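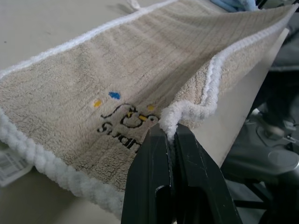 *Wrist cam view, jaws closed on a fold near the white border.*

## Comparing two sets of gripper fingers on towels

Quick write-up, 04/11/2020. Covers how we try out the Pevesard fingers against the Fencombe ones on cloth. Same steps for both sets or the numbers mean nothing.

**You need**

- both arms, homed
- wrist cams and head cam, all recording
- terry towels, the ones with a thick border. Thin tea towels are too easy
- finger sets, screws, hex key

**Steps**

1. Fit the first set. Nip the screws up evenly, then open and close a few times with nothing in the jaws. Listen for rubbing.
2. Controller (Nigatu here) to force mode. Start low, cap at 30 N. More than that and it pulls loops out of the pile.
3. Towel flat, one corner towards the left arm. Left gripper takes the corner, lifts a bit, holds.
4. Bring the right gripper down over the other end. Slow. Fingers pointing at the cloth, dont let them hit the table.
5. Close, lift, hold for 2 seconds, put down. Log it.
6. Swap fingers, go again from step 2. 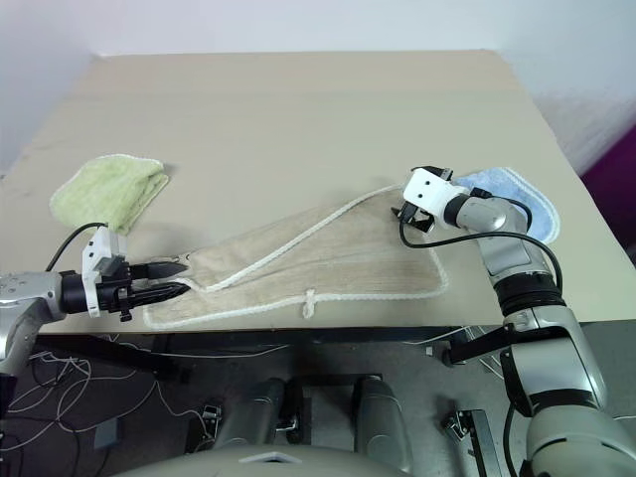

*Head cam: left gripper on the gathered corner, right one over the other end of the beige towel.*

**What to look for**

Wrist cam first. Check wether the border is between the jaws or just bulging over the top. Bulging isn't a fail, but write it down, those slip more on the second lift. Head cam is only good for where the corner ended up. Useless for grip depth.

Check the cable too. Needs enough slack over the wrist or it tugs at the end of the reach and you blame the fingers. Lost an afternoon in October to that.

**Results so far**

238 lifts logged. Pevesard better on a single layer, Fencombe better on folds. Embroidery makes no odds with either. Aim is 2,000 before we pick a set for the Tuston job, so don't quote this to anyone yet.

**If it keeps missing**

- redo the table height, it's nearly always the table height
- drop closing speed by half
- clean the fingers, fluff builds up in the grooves
- then, and only then, touch the force settings

Still to do: wet towels, and something stiffer like denim. Log sheet goes in the usual folder.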